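Why Do We Put Checkered Cloths on Tables?

Somewhere in your family there is probably a checkered tablecloth. It lives in a drawer for most of the year, comes out for birthdays and picnics, and gets ketchup on it. Then everyone acts surprised.

Checks are one of the oldest patterns people have made, and the reason is a bit lazy. Cloth is woven on a loom out of two sets of threads. One set, called the warp, is stretched tight and goes up and down. The other set, called the weft, goes over and under, over and under, until your arms complain. If you use stripes of red and white in the warp, and stripes of red and white in the weft, you get squares without drawing a single one.

Look closely at a woven check and you will find three colors. Where red crosses red, the square is solid red. Where white crosses white, it is white. Where they cross each other, your eyes mix the tiny threads together and tell you it's pink. Your eyes do this sort of thing all day and never ask permission.

Then came plastic. A plastic tablecloth has no warp and no weft, so the checks have to be printed on. It is pretending to be woven, and most people let it get away with that.
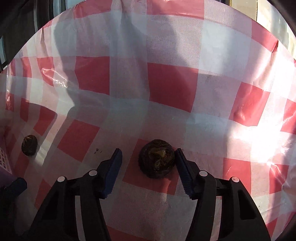

Spills: A Short and Sticky History

Cloth is full of little gaps between its threads. Pour grape juice on it and the juice creeps into the gaps and settles in like an uncle after dinner. Plastic has no gaps for it to creep into, so the juice sits on top in a puddle, waiting for a sponge or an elbow.

Before plastic, people had oilcloth, which was cloth painted with layers of boiled linseed oil. It was waterproof and easy to wipe. It also cracked if you folded it badly, and it smelled of oil, which did nothing for the soup.

Plastic has its own bad habit. Fold it up in February, leave it at the bottom of a drawer, and it will remember every fold. You can smooth it with your hands as much as you like. It'll lie there looking sorry and stay creased.

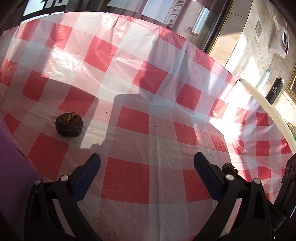
Can you iron a plastic tablecloth to get the creases out?

Please don't. A hot iron can melt plastic, and then you have a ruined tablecloth and a ruined iron and some explaining to do. Spread it over the table a day early and let its own weight pull it flat.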